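Idalina Simões does not like the word "learning" much, which is awkward, as it is in her job title. "We collect examples," she says. "Whether anything gets learned is a separate question, and I'd rather be asked it in January."

Her group at Larnix has spent the summer gathering runs of a robot arm handling parts in an old desktop tower: drives, memory, a processor, expansion cards. The target is 3,000. So far they have 500, and she has thrown out 140 of those.

Thrown out for what? "Hesitation, mostly. A person is steering the arm, they get near the slot and start to dither. You keep that in and you've got a very expensive machine that dithers."

I ask whether the model couldn't sort the good from the bad by itself, as the brochure from Gridanov, which funds the work, more or less promises. She laughs for a while. "Have you tried it? I have."
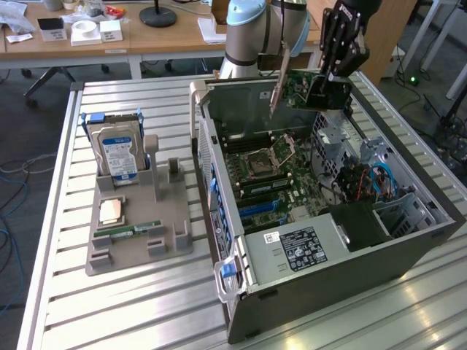 The arm with an expansion card over the open tower. Parts fixture at left.

Cards are the part she complains about most. The metal bracket and the board edge both have to end up in the right place, and the gripper hides a good deal of what the operator needs to see. An operator on a good day gets through 58 runs. "On a bad day I send them home - bad data costs more than no data."

She is just as short about the tan fixture that holds the loose parts. It was 3D-printed so that everything starts from the same spot, and she now half regrets it. "It makes the numbers look lovely. Then somebody moves the tray an inch and we find out what we really taught it."

So will it ever work on a computer it hasn't met? Carrilho, the recycling firm waiting for an answer, has pallets of them, no two alike. Simões shrugs. "They ask me every month. I tell them I have one tower and a lot of recordings of it."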